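Paper on the fridge: how I keep a household plan going all year

I'm a paper person and I make no apology for it! My phone is full of reminders I've swiped away without reading, but a sheet of paper at eye level next to the kettle gets read every single morning, whether I feel like it or not. After a few years of fiddling I've got a setup that suits our house in Larkside, and since a few of you asked after the pantry post, here are the bits worth pinching.

Go big

A4 is too small. By the second week everyone's writing sideways up the margin. I use A2 sheets from Whitcombe, the newsagent near the station, and a pad of 20 lasts us well past a year with a couple left over for the kids to draw on. Matte paper only, please. Gloss looks lovely and smears the minute a left-hander goes near it (I'm married to one).

Rule it up in pencil first

Draw your columns lightly in pencil, live with them for a week, then go over them in pen. I always think I want seven even columns and I never do. Saturday needs to be wide! Tuesday can be a sliver. If your ruler slips, stick a strip of masking tape along the back of it and it'll grip beautifully.

Don't put everything on it

Bins, library books, who's cooking, sport pick-ups, whatever needs defrosting. That's our lot. Birthdays live on a separate strip down the side so they can be moved across to the next sheet without rewriting them all. I snip it off and tape it on again, and it's now more tape than paper, but I'm very fond of it.

Sticking it up without wrecking the paint

Blu Tack leaves greasy spots on our walls, so I've gone over to low-tack painter's tape, folded into little loops, one at each corner and one in the middle of the top edge. Wipe the wall with a barely damp cloth and let it dry first. When it's time to come down, peel slowly and pull back along the wall instead of straight out towards you. If it's stubborn, a few seconds with the hairdryer on low does the trick. On the fridge, use proper flat magnets. The novelty ones slide down in summer and take the roster with them.

Flattening rolled paper

New sheets come out of the tube curled like a chip. Roll them the opposite way round the tube, slip on two loose rubber bands and leave them overnight. In the morning they'll lie nice and flat. In a hurry? Face down on the dining table under a clean towel, then all the heavy cookbooks you own. Mine got 37 minutes last Friday and came up perfectly good.

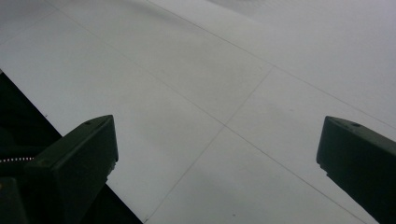
Pens are worth a fuss too. I've settled on the Oken fineliners in black and one other colour, and the other colour is for things that cost money. Swimming, excursions, the plumber. At the end of the month I run a finger down and add up the coloured bits, and it's the closest thing to a budget I've ever stuck with. In May it came to $785, mostly the car, and at least I'd seen it coming!

Keep the old ones

Roll the finished sheets together and pop them in a postage tube on top of the wardrobe. I used to bin mine. Then my neighbour Sewwandi Haque asked when we'd last had the gutters done and I hadn't a clue. Now I write the year on the outside edge so I can find the right one without unrolling the whole bundle across the bed. The Trirach tubes with the plastic end caps are good, and the caps don't split.

Next up I'm trying a second, smaller sheet inside the pantry door for the freezer contents. If you've got one of those going, tell me how you keep the pencil from disappearing, because mine has been tied on with string twice and it still walks.

82 shares | 20 comments

Last updated: May

Contact | © Larkside Kitchen Table | Back to top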